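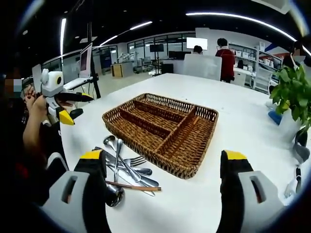
Maritza Villca
Writes about grippers, demos and other things that come apart

February 1, 2026

The cutlery job was supposed to be the easy one. Pick up a fork, put it in the wicker tray, pick up a spoon, put it in the wicker tray, carry on until dinner could be served. I had told Eliécer Flores it would take two afternoons. He wrote that down, which I should have taken as a warning.

The tray has long compartments with woven dividers, and the pile next to it is what you get when somebody empties a kitchen drawer onto a white table: spoons, forks, flat knives, a pair of wooden chopsticks with dark tips. We collect the demonstrations with a handheld gripper, two black fingers with yellow tips, and later the same fingers go on the arm and try to copy us. I am quite good at sorting cutlery by now. My mother would be astonished.

The fault showed up in the replays. The arm would reach for a table knife, close, lift, and come up with nothing, and then carry that nothing very carefully to the correct compartment and let go of it. It did this with real poise. It did it eight times in one run, and the log marked every one of them as a success.

I blamed the knives first. They lie flat, they are thin, they overlap, and a fingertip coming down at a slight angle will slide right over the blade. So I changed the approach angle. Then I changed the grip force. Then I changed my mind about the grip force and put it back. The arm went on delivering its invisible knives.

Eliécer blamed the lights. There are long strips of them all over that ceiling, and spoons are basically small mirrors with handles, so it was a fair guess. We spent a morning dimming things and annoying everyone else in the room. The spoons looked lovely. No change.

What was wrong, in the end, was the width reading. The software decides whether it is holding something by how far apart the fingers are when they stop closing. Fully shut should read zero. Ours read three millimeters, because the zero had drifted on the left finger and the Ondard board we use for calibration had been storing the old value every time we restarted it. Three millimeters of air is a perfectly respectable knife handle. As far as the gripper knew, it had never dropped a thing in its life.

The annoying part is that the same offset had been going into the training data as well. I went back through the recordings and found 476 episodes with the bad zero, all of them mine, all of them labeled by me with great confidence. Most could be corrected with a script. The ones where I had restarted halfway through could not, and I have deleted those and would prefer not to talk about it.

Then there was the safety side, and that one I take more seriously. The stop rule used the same reading. If the fingers met something when they should have been empty, the arm was meant to halt. With the drift, the arm treated a thin obstacle as normal. I found this out with a chopstick - deliberately, at low speed, with my own fingers well away from it - and watched it keep squeezing for more than two seconds before anything tripped. A chopstick doesn't mind. I have painted nails and ten fingers and would like to keep both arrangements.

So the changes, for anyone with a similar setup. The gripper closes on nothing at the start of each session and has to read zero, or it won't arm. It closes again on a test block, because a single point tells you very little about a sensor that lies. The stop rule now looks at motor current and doesn't ask the width for its opinion. And a place only counts as a success if the camera sees a new object in the tray, a check so obvious that I am putting it near the bottom of the post.

The calibration board is going back in March. Eliécer wants to try the one from Floron, I want to keep the one we know how to distrust, and we haven't settled it. Meanwhile I am redoing the knives.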